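The laptop corner, take two

I've been promising a post on the desk for ages, and as it's January and everyone else is having a sort-out, I thought I'd better get on with it.
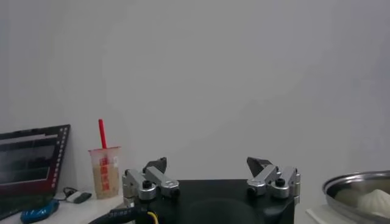
So, the wall. I went back and forth over the colour for most of the autumn and ended up with a pale grey from Watum, which on the tin looked like wet pavement and nearly went straight back to the shop. I'm so glad it didn't! It's a soft, plain grey and it goes very nicely with a white tabletop, much better than the mustard I had my heart set on (the tester pot is still in the cupboard if anyone wants it). Two coats, one long afternoon, and a fair bit of paint in my hair.

The big decision was to put nothing on it. My old desk had a pinboard above it and I never once looked at the pinboard, I only looked at the takeaway menu pinned to the corner. Then there was the shelf, which collected things - dead batteries, a stapler with no staples, 18 biros of which I think three worked. I'm a terror for shelves. Give me one and it's full by teatime.

The laptop stays over on the left. I'm right-handed and I like to have a clear bit of table for writing lists, and with the old arrangement I was forever balancing my notebook on my knee like somebody waiting at the dentist. I've got it turned at an angle too, which looked daft to me for a day or two and now I wouldn't have it any other way. I keep the screen on the dark setting most of the time, it's kinder on my eyes once it gets past four o'clock and the light goes.

Money, as a few of you asked last time. The paint was £44, which made me wince a bit. I'd looked at a fancy desk from Orkico that came in at £700 and had a little drawer just for pens, and I did sit and stare at the page for longer than I'd like to admit. But a plain white top does me fine and it wipes clean, even after the tea incident (don't ask).

What I still haven't cracked is where the post goes. It used to go on the shelf. Now it comes in, sits on the table for a bit and then migrates to the kitchen, where it gets jam on it. I've seen a letter tray in the Skurkero catalogue that might do, although a tray is only a shelf with sides, so I know exactly how that will end.

Next job is the hall cupboard. I opened it this morning, had a look and shut it again.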